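Pince Leltby Mukum : un trimestre d'utilisation au club de robotique

Le club du lycée Alvarado prépare chaque année l'épreuve domestique des rencontres Zallinley. Les élèves reçoivent une liste de tâches ménagères en octobre et doivent en présenter une au printemps, avec un bras et une pince de leur choix. Nous avions jusqu'ici une pince pneumatique achetée d'occasion, lourde et bruyante, avec un compresseur à traîner dans le couloir. Elle a été remplacée à la rentrée par la Mukum, vendue en kit par Leltby. Je l'utilise avec deux groupes, des secondes et des terminales, et j'écris cet avis pour les collègues qui hésitent entre ce modèle et une pince montée d'usine.

Nous avons payé le kit autour de 200 euros, port compris. Le bras n'est pas inclus, ni l'alimentation.

Contenu et montage

Le kit arrive dans un carton plat, les pièces en sachets, la visserie triée par longueur. Une notice en anglais est fournie sur papier, la version française se télécharge. Elle est correcte, à part l'étape du calage des engrenages où le texte et le schéma ne donnent pas la même position de départ. Il faut suivre le schéma. Le premier groupe a suivi le texte et a dû tout redémonter parce que la pince ne fermait pas complètement.

Compter deux séances de club pour un groupe de débutants. Les terminales l'ont montée en une seule. L'outillage se limite à deux clés hexagonales et un tournevis cruciforme. Les clés fournies sont en acier tendre et s'arrondissent vite, mieux vaut prendre celles de l'atelier.

La pince montée pèse 227 grammes sur la balance du laboratoire de physique, câble non compris. La fiche du vendeur ne donne aucun poids, ce qui est gênant quand on doit vérifier la charge utile d'un petit bras. Le nôtre le supporte sans difficulté. Il reste de la marge pour un ustensile léger, à condition de ne pas travailler bras tendu.

Les engrenages sont apparents. C'est bien pour expliquer la transmission aux secondes, beaucoup moins bien dès qu'on travaille avec une matière en grains. J'y reviens dans les défauts.

Réglage et programmation

La commande passe par une liaison série. La bibliothèque Python du fabricant propose l'ouverture, la fermeture, une consigne de position et une consigne d'effort. Les élèves ont commencé par la position, comme dans tous les tutoriels, et ont perdu du temps : un manche un peu plus épais que prévu et le moteur force jusqu'à se mettre en défaut. Avec la consigne d'effort, la pince se ferme jusqu'au contact et maintient. Je conseille de commencer directement par là.

Trois points à savoir avant la première mise sous tension :

La position zéro est perdue à chaque coupure. Il faut relancer l'initialisation, doigts dégagés.
La valeur d'effort par défaut est trop haute pour du plastique fin. Nous l'avons divisée par deux.
Le message d'erreur en cas de surchauffe est le même qu'en cas de câble débranché.

Le dernier point a coûté une séance entière à un binôme qui a changé deux fois de câble avant de penser à toucher le moteur.

La tenue des manches

C'est le critère qui compte le plus pour nous. Le groupe de terminales a choisi la litière pour chat : prendre une pelle, la passer dans le bac, verser ce qui est ramassé dans un récipient posé à côté. La tâche paraît simple sur le papier et elle est pénible pour une pince à deux doigts. Les granulés résistent, la résistance varie selon la profondeur, et tout l'effort se reporte sur le manche, qui cherche à tourner entre les doigts.

Avec une pelle en plastique blanc à manche lisse, la Mukum tient bien tant que la lame reste près de la surface. Quand elle s'enfonce, la pelle pivote et la trajectoire enregistrée ne vaut plus rien. Les élèves ont fait des essais avec des revêtements différents sur le manche et sur les doigts. Un ruban antidérapant du genre de ceux qu'on enroule sur les raquettes donne les meilleurs résultats : le relief de l'enroulement bloque le glissement en longueur, et la matière s'écrase un peu sous les patins. Il augmente aussi le diamètre, donc il faut reprendre la consigne.

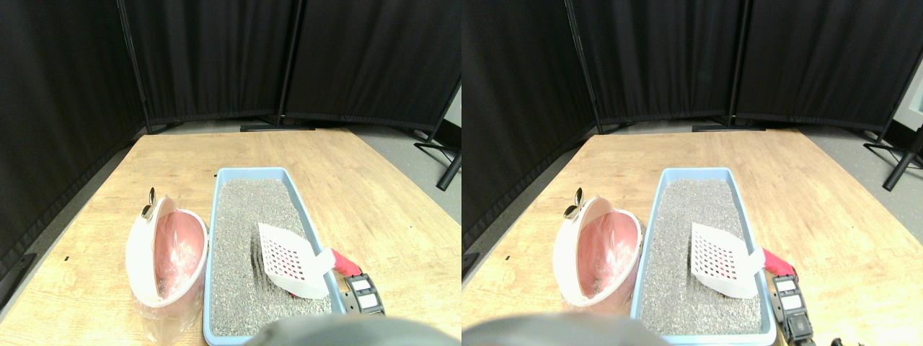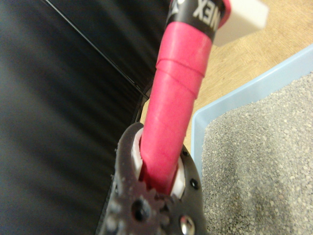
Résultats chiffrés

Le groupe a tenu un tableau d'essais, demandé pour le dossier Zallinley. Un essai est noté réussi si la pelle entre dans la litière, ressort, se vide au-dessus du récipient et revient à son point de départ sans intervention. Sur le manche lisse, les échecs étaient trop fréquents pour que la série soit menée au bout. Après réglage de l'effort et pose du ruban, la série complète compte 41 essais, dont 3 avec perte de la pelle. Les autres défauts relevés viennent de la trajectoire, pas de la prise : lame trop haute, granulés versés sur la table, bac accroché par le bord.

Ce tableau vaut pour notre bac, notre litière et notre bras. Une litière plus fine se laisse traverser plus facilement et je pense que le manche lisse suffirait. Nous n'avons pas essayé.

Le groupe de secondes travaille sur une tâche plus facile, ranger des gobelets sur une étagère. La pince y est largement suffisante et les réglages par défaut, effort mis à part, conviennent. Pas grand-chose à dire de plus.

Ce qui fonctionne bien

Le démontage des doigts est rapide. Deux vis par doigt, accessibles sans toucher au corps de la pince. Quand deux groupes se partagent le même matériel le même après-midi, cela évite des disputes.

Les pièces détachées se commandent à l'unité. Un engrenage cassé en novembre a été remplacé pour quelques euros. Le colis a mis une grosse semaine.

Les fichiers des doigts sont disponibles chez Leltby, avec les cotes. Les terminales ont dessiné une variante creusée pour un manche rond. Elle n'est pas encore au point, mais l'exercice de conception est bon et il est directement lié au besoin.

Le bruit est faible. On peut faire cours dans la même salle.

Ce qui fonctionne moins bien

Les granulés et la poussière. La litière produit une poussière fine qui se dépose sur la graisse des dents. Au bout de quelques séances la fermeture devient irrégulière. Nous passons maintenant un pinceau sec à la fin de chaque séance et nous nettoyons complètement à chaque période de vacances. Un carter aurait dû être prévu, au moins en option. Les élèves en ont proposé un en carton plastifié, qui gêne l'ouverture complète.

Le connecteur. Il sort sur le côté et le câble accroche dès que le poignet tourne au-delà d'un quart de tour. Il faut une boucle de mou et un collier. La notice n'en parle pas.

Les vis du corps se desserrent. Un point de frein-filet faible règle la question, à prévoir dès le montage.

L'assistance. J'ai écrit deux fois. La première réponse est arrivée le lendemain et elle était précise. La seconde, à propos du message d'erreur, est toujours attendue.

Par rapport à l'ancienne pince

La pneumatique serrait plus fort et ne se posait pas de questions. Pour de l'ustensile ménager, cette force ne servait à rien et elle a fendu plusieurs manches. La Mukum permet de travailler la notion d'effort avec les élèves, de tracer des courbes, de comparer. Pour un club qui ne fait que du déplacement de cubes, le changement ne se justifie pas.

Mon collègue Rigoberto Villanueva, qui encadre les secondes, est plus réservé que moi. Il trouve le montage trop long pour des débutants et préférerait une pince livrée assemblée, quitte à payer davantage et à ouvrir le capot plus tard dans l'année. Je comprends l'argument. Les élèves qui ont monté la pince savent en revanche la dépanner seuls, et cela nous a déjà servi en février, lors de la répétition devant les parents, quand un doigt s'est desserré juste avant le passage.

Conseils pour un achat en club

Commander un jeu de doigts et un jeu d'engrenages supplémentaires en même temps que le kit, les frais de port sont identiques.

Vérifier la bride du bras. L'entraxe des trous n'est pas celui de tous les modèles et nous avons dû percer une plaque intermédiaire.

Prévoir un rouleau de ruban antidérapant et en changer dès qu'il se décolle.

Fixer le bac à la table. De l'adhésif double face suffit. Sans cela le bac avance avec la pelle et les élèves corrigent le programme pour rien.

Noter la consigne d'effort sur l'ustensile lui-même, au feutre, avec la date du dernier changement de ruban.

Note

Quatre sur cinq pour un groupe de terminales ou un club déjà équipé d'un bras. Trois sur cinq pour des débutants, à cause du montage et de la notice. Nous en rachèterons une à la rentrée pour que chaque groupe ait la sienne. Je compléterai cet avis après les rencontres si la tenue des engrenages évolue.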